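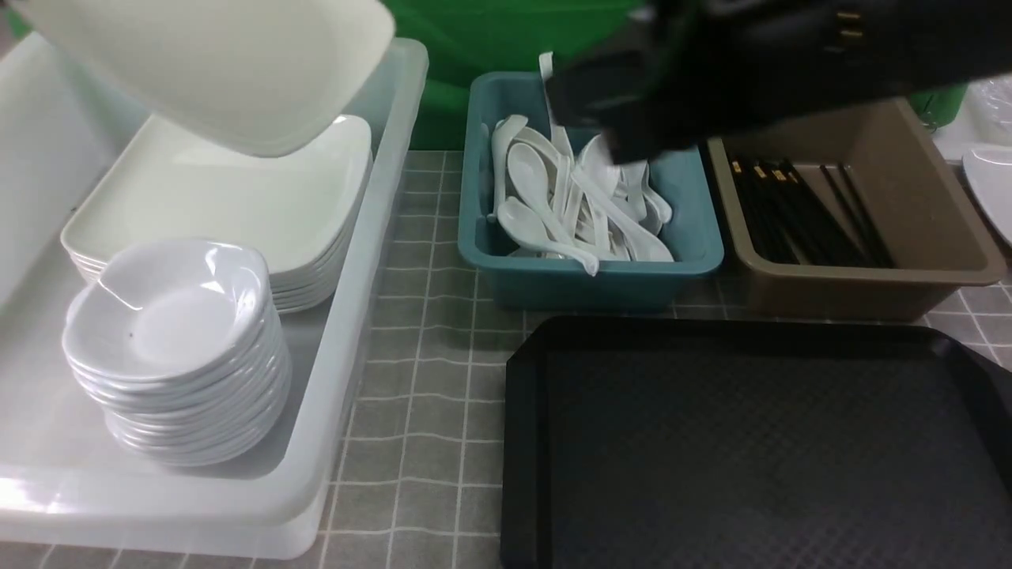
ok insurance thread bc I just spent my whole lunch break on the contents policy renewal and I need to put it somewhere

so I've been with Amside for 4 years. never claimed. renewal lands in the app, premium's up $355. no email, no letter, just a little red dot on the bell icon

tapped "why has my price changed". it opened a page about cyclones. I live in Ballarat

fine. went to get other quotes. Troltberg has one of those apps where you answer everything by sliding a thing left and right. try sliding to your exact floor area. I have fat thumbs. got 691 square metres at one point and it just accepted it?? it's a two bedroom unit

fixed that. then it wants to know what lock is on the back door. options were deadlock, keyed lock, "smart lock" and other. picked other. quote vanished, "we'll call you"

no call so far, will update

Vondari was quicker. whole quote in the time it took to eat a sandwich. cheaper too BUT read the excess. default excess is $2,000. you have to scroll past the price and the big green button to see it

dropped the excess down to something normal and the price went up past Amside's new one. so much for that

also check the portable items bit. Vondari leaves it off unless you tick it. Amside had mine on already, for a bike I sold ages ago. been paying to insure a bike I dont own

took the bike off. premium dropped a fair whack. could have done that last September when I sold it, my own fault

then rang Amside (there is still a phone number, it's under Help > Other > Something else). waited through the hold music, nice enough bloke, asked if he could do anything on the rest. he could. took him less time than the sliders

he said the app can't apply that discount, only staff can. so the app is for paying the full price I guess

someone's asked about Iwasaki, no idea sorry, they wouldnt quote my postcode. got as far as the street name and it booted me back to the start

things I'd check before you hit renew: excess, portable items, and teh sum insured, mine had crept up by itself every year

ok Troltberg just rang. they wanted to know about the lock. told them I'd sorted it, back to work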